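Made it to the Ullitz open day in July, and I'm so glad I did! Hall 3 was all vehicles, so of course I headed there first. I'm a sucker for glossy blue paint with racing-style stripes, and that red one really pops.
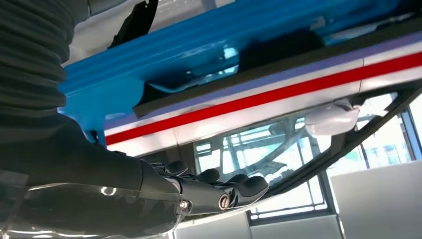

Mahfuz Mollah from Vornmont chatted with me for ages (he's been to 58 of these things!) and then sent me off to look at shelving, of all things.
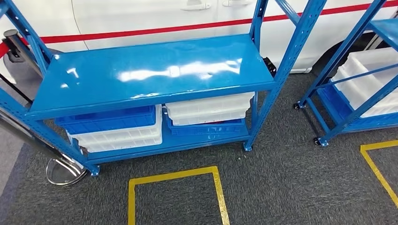 I want that blue steel for my garage, bins and all. Kavinda says 72 inches is the tallest I can fit, so I'm measuring tonight.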